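**Subject:** Re: Sorting of small parts before the March changeover
**List:** Flundovness Stores and Workrooms
**Date:** 2 February 2023

Colleagues,

Thank you to those sections which have replied to the circular. One question has been raised by several of you and is answered below for the benefit of the whole list.

> Our section has no objection to sorting by bin. However, the circular does not say what should be done with pieces that have no label, or whether the bins must be emptied before sorting begins. We have caps and lids of various sizes and would be grateful for a ruling before we start.
>
> Hirnerora Workroom

Bins should be empty at the start. Any contents left from earlier work are to be returned to the general shelf in Room 7 and entered in the Drustodex register. Loose pieces should then be spread out on the work surface so that each can be picked up singly. Teal and orange bins may both be used, and should stand at the far side of the table with a gap between them.

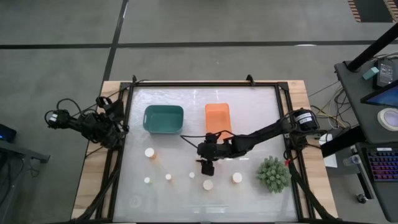
Unlabelled pieces are to be sorted by size alone. Sections should decide beforehand which bin will take the larger pieces and write this on the section sheet. Where a piece is of doubtful size, it should be placed with the larger ones. Damaged pieces are not to be discarded locally; please send them to Stores in a sealed envelope marked with form number 344.

Plants and other ornaments may remain on the tables, provided that they are kept to one side.

Sections sharing the Yammine building are reminded that only 2 spare bins are held there. Requests for more should be made in writing to this office.

Completed section sheets should reach us by the first working day of March.

Stores Office
Flundovness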